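Chapter 6
Writing the Back Cover

Key terms: blurb, hook, stakes, tagline, endorsement, comp title, heat level, trope

Pick up the nearest novel and turn it over. Somebody sweated over those few lines! In most small presses the person who wrote them also answered the mail that day, chased a late proofread and argued with a printer over paper stock. And yet the back cover may be the most-read piece of writing the press puts out all year, because far more people read it than ever open the book.

I love this part of the job. I have written blurbs for historical romance, for ghost stories, for one very odd cookbook, and I still get a little jolt when a blurb comes together and I can suddenly hear a stranger in a bookstore say "ooh." This chapter is meant to get you to that moment faster than I got there. We will read blurbs, take them apart, write bad ones on purpose and then write better ones. Have a notebook handy.

In the trade, the word "blurb" is used in two ways, and students mix them up every term. Some people mean the description of the story. Others mean the line of praise from another author ("I couldn't put it down!"). In this book, blurb always means the description, and the praise line is called an endorsement. Endorsements come up again in the chapter on advance copies, so we will mostly leave them alone until then.

What a blurb has to do

A blurb introduces a person, gives that person a problem, and stops. The stopping is hard. Authors know their whole book, and they want you to know it too - the grandmother's secret, the second wedding, the business with the boat. When Chanida Rattanakul was preparing her first novel for Pralbridge, a small romance press, she sent in a draft description that ran to 400 words and gave away the ending. Her editor, Somkiat Phetsri, sent it back with a single line drawn under the second paragraph and the note "Stop here, please, I want to buy this."

Her opening, before editing, went like this:

"Ruth has always lived in Urport, a ferry town where her family has run the ticket office for generations, and where she went to school, fell in love for the first time, and learned to keep accounts from her father, who is now retired and not in the best of health."

Nothing in that sentence is wrong. It is pleasant and clear, and a patient reader would go on. A browsing reader, with a coat over one arm and a bus to catch, might not. Compare the printed version:

"Ruth sells tickets for a ferry she has never once taken. Then the new captain offers her a free crossing, and dares her to use it."

Look at how much is packed in there! We have Ruth, her job, and the odd little fact that makes us lean in. We have a love interest who arrives already doing something. The father, the accounts and the school years all stay in the novel, where there is room for them.

The browsing reader

It helps to picture how people come across a book. In a store they usually see the cover, then the title, then the back. Online the order is the same, but the description is often folded away after the first few lines, and the reader has to click to see the rest. That makes your opening sentences do most of the work. Try covering everything after your second sentence with your hand. Would you click?

Romance readers in particular are quick, expert browsers. Many of them read several books a week, and they know what they are in the mood for: two rivals stuck in one office, say, or old friends who finally notice each other. These familiar setups are called tropes, and there is nothing shameful about them. A reader who loves a good fake engagement is delighted to hear that your book has one. Say so early. The same goes for heat level, meaning how much the bedroom door stays open. You rarely need to spell it out, since the tone of the blurb will carry it, but a sweet, shy description on a very steamy book will bring you unhappy letters.

Theerawat Chuensuk, who sold books at fairs for years before he moved into editing, used to practice blurbs out loud. He would say the first two sentences to whoever stopped at the table and watch where their eyes went. If they went to the next stall, he rewrote the sentences that evening. You can do the same with a classmate, and you should. A sentence that trips your tongue will usually trip a reader as well. 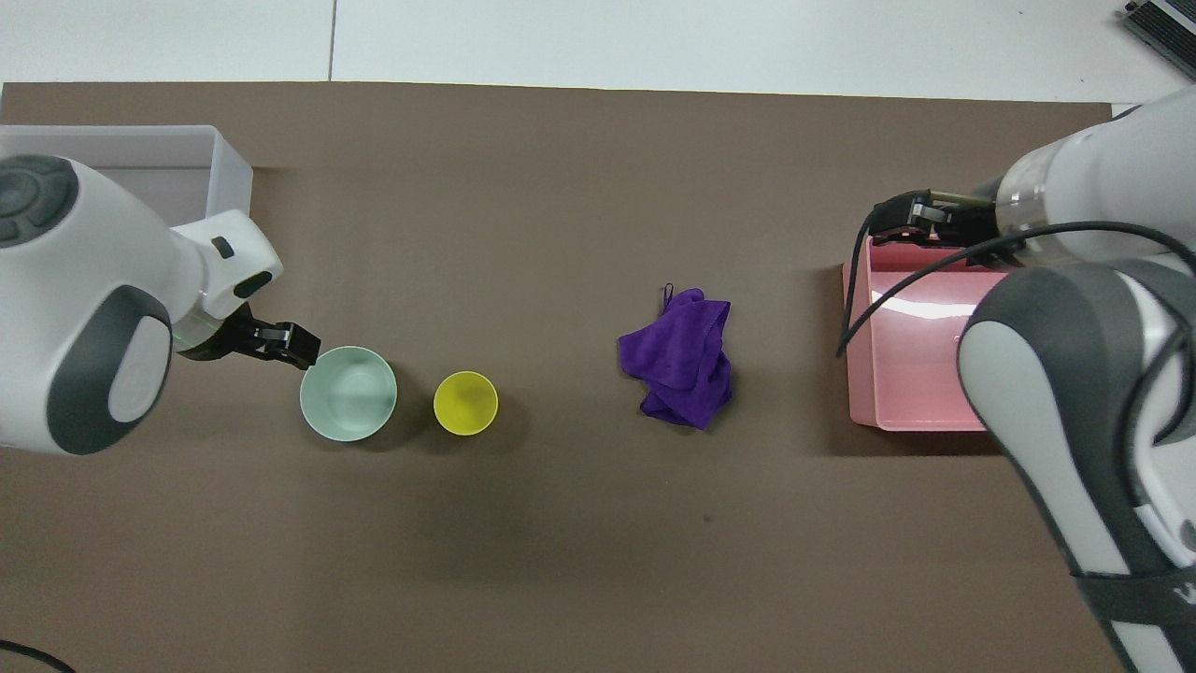

The four working parts

Nearly every fiction blurb you admire can be sorted into four parts. They do not have to come in this order, and the best writers blend them until you can hardly see the joins.

The person. Give a name and one telling fact. Two names are plenty for a romance. With three or more, readers start losing track, and they will not go back to check.

The trouble. What has changed? Something should arrive, leave, break or be discovered. If your blurb could describe an ordinary month in the character's life, the trouble is missing.

The stakes. What could be lost, and why would it hurt? "Everything will change" is too cloudy. "She will lose the orchard in July" gives us something to worry over.

The open door. End on a question the reader wants answered, although it need not carry a question mark. Be careful with "Will they find love?" In a romance, we already know they will! Ask how, or at what price.

A blurb taken apart

Read the following description of Loda, a novel named for the river its two main characters both claim to own.

"Marcus has mapped every bend of the Loda, and he can prove the east bank belongs to his family. Jonah has a deed, a canoe, and no intention of moving. With one summer left before the court decides, the two men agree to share a boat and settle the line themselves. The river is narrower than either of them remembered."

The person comes first, twice, and each man gets his fact. The trouble is the quarrel over the bank. The stakes are the land, with a deadline tucked neatly into "one summer left." And then there is that last sentence, which is my favorite thing in this chapter. On the surface it is about water. Any romance reader will hear the other meaning straight away, and the blurb trusts them to hear it.

Notice too what has been left off. We are not told their ages, what they look like, or that the book is "heartwarming." Words like heartwarming, stunning and unforgettable belong to reviewers. When a press says them about its own book, readers slide right past.

Before you read on

Choose a novel you know well and write its blurb from memory, using no more than six sentences. Then look at the real one. Mark the four parts in both versions with different colored pens. If one part is missing from yours, add it. If one is missing from the printed blurb, decide whether you think the publisher left it out on purpose, and bring your answer to class along with the book.

Section 6.1 starts with the first sentence.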